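About Drerham

Drerham tests machines on ordinary housework and light shop-floor chores, and reports on how they perform. The company was founded in Stullport, where its offices and test rooms remain. Our clients are appliance makers, laundries, care homes and garment stores that wish to know, before they spend money, whether a machine is ready for the job they have in mind.

The question we are asked most often is whether a robot can do the laundry yet. Our answer depends on which part of the laundry is meant. Washing and drying have been done by machine for generations. Sorting, hanging and putting away are still done by hand in almost every home and in most shops, and this is where the greater part of our work lies. Soft cloth has no fixed shape. A skirt that was easy to grip by the waistband on one attempt may present only a fold of loose fabric on the next, and a thin hanger leaves very little room for error.

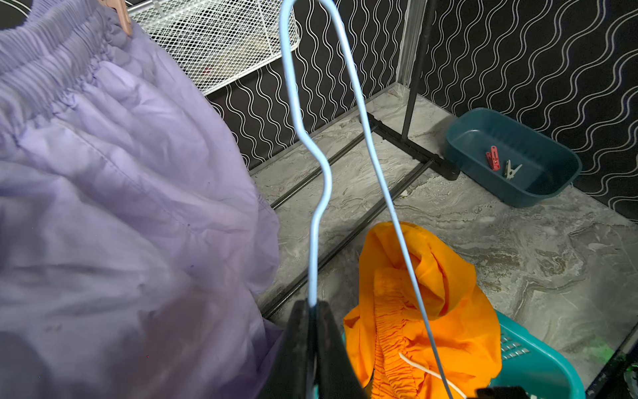
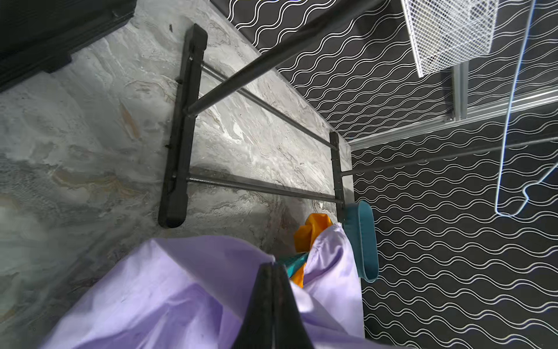

Clothes rack work: lavender and orange fabrics, with a wire hanger held in the gripper in the first picture.

Each chore in our program is divided into short steps, and each step is attempted 100 times before a result is released. A machine that needs a person's help on any attempt is marked as assisted for that attempt – we make no allowance for near misses. The written method, known as the Mulcahy Schedule, is supplied to every client with the report.

Our present view is a cautious one. Machines are dependable with boxes, trays and other firm goods. They are improving with towels and flat items. Mixed clothing on hangers remains slow, and we do not yet advise any client to plan staffing on the basis that it will be automated.

Drerham employs 15 people across two departments. Household Trials covers laundry, dishes and tidying. Shop Floor Trials covers shelving, hanging stock and returns. Both departments record their results in Vimby, our in-house logging system, which clients may consult for the length of their contract and for five years afterward.

Visits to the test rooms are by appointment. Applications for the next round of trials open in February.

Page last reviewed January 10, 2023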